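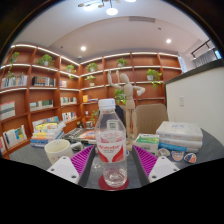 Inicio | Club | Manuales | Taller | Contacto
Imprimir esta página | Enviar por correo

Mayo
Por Kalliopi Radonjić

Club de Robótica Delaunay
Manual de la pinza de mano Brema

Sección 4. Preparación de la mesa y primera toma

Esta sección supone que la pinza ya está montada y que el equipo ha hecho la calibración de la sección 3. Los equipos que se incorporan a mitad de curso deben leer antes la hoja de seguridad.

4.1 Antes de empezar

1. Compruebe que los bloques blancos de los dedos estén bien atornillados. Si alguno se mueve, apriete con la llave pequeña del estuche, sin forzar: la rosca es de plástico y se pasa con facilidad.
2. Revise las almohadillas magenta. Las estrías deben estar limpias y sin cortes. Se limpian con un paño apenas humedecido, nunca con alcohol.
3. Abra y cierre la pinza 15 veces en vacío. El recorrido debe ser igual en los dos dedos.

Nota: las almohadillas de repuesto llevan la referencia 746 y están en el cajón de Bemo, junto a las baterías.

4.2 Colocación de los objetos

4. Ponga la botella sobre el posavasos rojo, con el tapón cerrado a mano.
5. Deje libre el paso de los dos dedos a ambos lados de la botella. La taza, los libros y el maniquí de madera pueden quedarse en la mesa - en la prueba se puntúa trabajar con objetos alrededor - pero no deben tocar la botella.
6. Encienda las luces de las estanterías y no las cambie hasta terminar la serie.

Precaución: no llene la botella hasta arriba. Con demasiado peso resbala entre las almohadillas y puede caer sobre el cuaderno o el portátil.

4.3 Toma de la botella

7. Inicie la grabación en el programa Nuvov y espere la señal sonora.
8. Acerque la pinza de frente, con los dedos abiertos y a la misma altura.
9. Cierre despacio hasta que ambas almohadillas apoyen en el plástico. Si la botella se deforma, afloje un poco.
10. Levante, mantenga 3 segundos y vuelva a dejarla en el posavasos.
11. Abra del todo antes de retirar la mano.
12. Detenga la grabación y anote el resultado en la hoja del equipo, también las tomas fallidas.

Nota: si la botella gira al levantarla, el agarre está descentrado. Repita desde el paso 8.

Las dudas sobre Nuvov se consultan con Jean Yule en el taller, a partir de las 4 de la tarde.

Imprimir esta página | Enviar por correo
Anterior | Índice | Siguiente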